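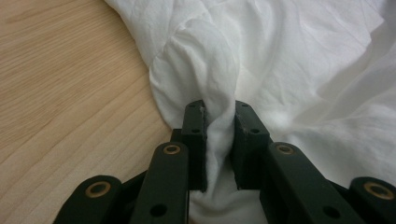
Fitting and setting up the Kasham finger linkage

These notes cover printing, assembly and first adjustment of the Kasham hand-held gripper, revision 3. They assume the handle and trigger are already built according to the previous page. Allow one evening for assembly once the parts are printed.

Parts

Two finger tips, left and right
Two inner arms
Two outer links
Base block with crossbar
Brass eyelets for the arm and link pivots
M3 shoulder screws with nylon lock nuts
Return spring, from the handle kit
Drill bits, reamer, 2.5 mm hex key

The left and right tips are not interchangeable. The part number is embossed on the back face and is easy to lose under support material, so mark each tip with a pencil before cleaning it up.

Printing

Print all linkage parts flat, in PETG, with four perimeters. Infill is 30 percent for the arms and 100 percent for the tips. Lower infill in the tips works for rigid objects, but they flex when squeezing something soft, and the pinch face opens at the top. Supports are needed only for the base block.

Let the bed cool before removing the long arms. An arm that comes off warm can take a bow along its length, and the linkage will bind near the closed position. Check each arm against a steel rule and reprint any that rock.

Seating the eyelets

1. Ream each pivot hole by hand until the eyelet barrel enters with thumb pressure. Do not use a power drill. PETG melts and grabs the bit.

2. Press the eyelet in with a bench vise, using a scrap of wood on the flange side. Stop when the flange is flush with the plastic.

3. Test the screw in the eyelet. It should turn freely with no visible side play. If it is tight, the barrel has been crushed; pull it and fit another.

Assembly

1. Screw the base block to the handle. Leave the screws a quarter turn loose.

2. Attach the inner arms to the base block, then the outer links. Flanges face up on both sides.

3. Join the tips to the arms with the pinch faces inward.

4. Tighten the pivot screws until the arms drag slightly, then back off an eighth of a turn.

5. Open and close the linkage by hand through the full range. Both sides should arrive at the center together. If one leads, shift the base block toward the slower side and tighten the handle screws.

6. Hook up the return spring and the trigger cable last.

Adjusting the pinch

Close the trigger fully on a strip of printer paper. The strip should resist pulling along the whole height of the tips. If it slides out at the top, add a turn of cable tension. If it slides out at the bottom, the tips are toed in too far and the stop screw needs backing out.

Repeat with cotton cloth. Lay a bedsheet loosely on the bench, lower the open tips over a fold, close them, and lift straight up a hand's width. Try single layers, hems and thick bunches. A thick bunch loads the arms the most and will show up a loose pivot right away. Siham Bouzid at the Jara workshop uses the same sheet for every unit so the results can be compared between builds.

Do not glue sandpaper to the pinch faces. It snags the weave and sheds grit into the pivots. Thin silicone sheet is acceptable if slip is a problem.

Wear

Yolandi Molefe ran one set of arms for 2000 cycles on the Grarnus test jig. The eyelets were still tight at the end, and the return spring had lost some tension. Replace the spring when the tips no longer open fully without help.

Lint collects at the corners of the tips and around the pivots. Brush it off with a dry toothbrush. Do not oil the eyelets. Oil holds lint and transfers to fabric.

The cable route for the longer Emel handle is different and is covered on its own page.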